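Print this page | E-mail to a friend

Household Tips: Handheld Grippers
By Vasiliki Panagiotou, 29/08/2018

The Liltwood hand gripper kit comes as a pair, one for each hand, and is meant for teaching a robot small household jobs. Start with light things, such as a pen on a white table or a strip of paper.

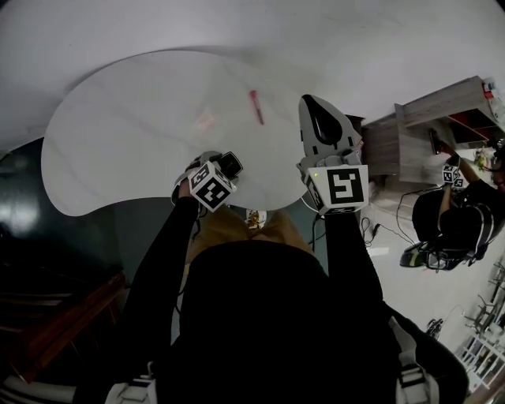
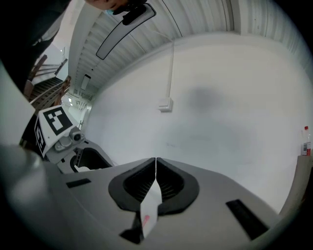
Before you start

Wipe the finger pads with a barely damp cloth and let them dry. Keep the printed markers clean, and don't put tape over them. Lead the cables away from your feet.

Picking up

Pens: close on the middle of the barrel and lift straight up.
Paper: fold it once lengthwise. A flat sheet slips.
Bottles: practice with an empty one first.

What we thought

The pair costs $300 from Gruvavard. Belmiro Sampaio used ours for 12 evenings and the pads held up well. The manual is thin and the cables could be longer. My wrists were tired after the first long session, so take breaks.

Spare pads are sold separately. Order them with the kit and pay shipping once.

We use cookies to improve this site. By continuing you accept them. OK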